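The Table at the Back of the Shop
7 min read

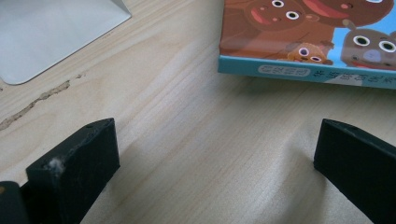 The reading table, with its well-known rough patch and one of the picture books.

Leilani Lindgren will tell you that she never set out to own a table people ask after by name. Customers who moved away from Cenon years ago still write to her at Christmas and want to know how the children are, how the roof is holding up, and whether the table is still in its spot. "I had a card from a woman in Halifax," she says, pouring the tea, "and there was one line for me and three for the furniture!"

Her children's bookshop, Wallo, has been on the same corner for 21 years, and the table has been at the back of it for nearly all of that time. It's pale wood, blonde really, with a fine straight grain and a flat, matte sort of finish, and when the light comes in it can look almost washed out in one place and quite honey-coloured in another. I had my elbows on it for the whole of our conversation, beside a picture book with big brown cartoon faces across a sky-blue cover and one small bear cub peeking up from the bottom.

"Bears are always popular," Leilani says. "Bears, and anything with its mouth open. Children look at a cover like that and their own mouths open too. I've watched it happen so many times, and I still love it."

The rough patch is what people remember, though. It's a long, jagged mark, a darker beige-brown than the wood beside it, and it follows the grain on a slant. Leilani puts it down to a delivery in her second May, when a crate of atlases was set down badly and then (this is the part that still makes her wince) dragged.

"Gus Halvorsen was helping me that day, and the poor man went white as a sheet. He wanted to buy me a new table on the spot. I said, Gus, sit down, have a biscuit, it's a mark on a table." She laughs. "He's offered to fix it every year since, mind you. He'd sand the whole top down and do it properly, and I'm sure it would be beautiful. I keep saying maybe after the summer."

Part of her reluctance comes from the children themselves, who have their own ideas about what the mark is. It has been a river and a crocodile, and for one whole winter it was the coast of Newfoundland, on the authority of a boy called Marcelino Guimarães, whose grandmother came from there. Marcelino is grown up now and studying geography, and Leilani takes no credit for it whatsoever, although she does bring it up twice.

Story hour started with 11 children and a borrowed rug. These days she caps it at 30, and the smaller ones crowd up to the table afterwards to go through the books for themselves. She likes them laid flat so the covers can be seen. "A spine is no use to a four-year-old. They want the face. Put the book down in front of them, right way up, and then leave them alone with it. They'll find their favourite page long before you've finished explaining the story."

I ask whether she worries about sticky fingers, and she gives me the sort of look I probably deserved. Books get handled, she says. She wipes the table down each evening with a damp cloth and a drop of dish soap, dries it along the grain, and goes home to her supper.

There was an offer for it once. Reginald Lyons, who ran the antiques place two doors along, thought he had a buyer, and named a figure that Leilani still won't repeat. She slept on it, came in the next morning and found two sisters underneath with a torch and a book about owls, which they were reading to each other in whispers. She rang Reginald before she'd taken her coat off.

"He was very gracious," she says. "He bought an atlas, too. I think he felt he ought to."

Our tea has gone cold by this point, and the bell over the door has started up. Leilani straightens the bear book so it faces the empty chair opposite and goes off to see who's come in.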